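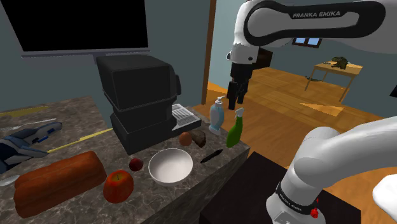 Recovering from a Missed Grasp in the Dritholm Kitchen Simulation

This guide is for operators who run countertop pick tasks in the Dritholm simulation environment. It covers one fault only: the gripper closes beside or above the target, and the controller reports a successful grasp. Force and collision stops are covered in the Zelach safety manual.

Why the fault matters
A false grasp is a safety matter even in simulation. The arm carries out the rest of its plan as though it were holding the object, and it may sweep through neighboring items at full speed. On a counter that includes a knife or a ceramic bowl, the same motion on physical equipment could cause injury or damage. Policies that show this fault must not be released to hardware.

Before you begin
You will need the run log, the scene file, and write access to the Mocanu task settings. Do not reset the scene until step 2 is complete.

Step 1. Pause the run
Select Pause, not Stop. Stop clears the contact buffer, and the buffer cannot be restored.

Step 2. Save the state
Export the joint positions, the finger width, and the pose of the target object. Save all three under the run number.

Step 3. Check the target height
Tall, narrow objects such as spray bottles are the most frequent source of this fault. Compare the grasp point in the plan with the top of the collision mesh. If the grasp point is more than 8 mm above the mesh, the fingers will close on air. Lower it and save the task.

Step 4. Check the contact threshold
Open the Zernex controller panel and find Grasp Confirm. The default setting accepts finger motion alone as proof of a grasp. Change it to require contact on both fingers -- this setting does not carry over between scene files and must be entered for each one.

Step 5. Repeat the task
Reset the scene and run the task 60 times with the object positions randomized. The correction is accepted when at least 95 percent of the runs end with a confirmed grasp and no run reports a false one.

If the fault returns
Suspend the task and file a fault report with the files from step 2 attached. Reports are reviewed daily at 11 a.m. The task remains suspended until the review is closed in the log.

Last revised 20 March 2020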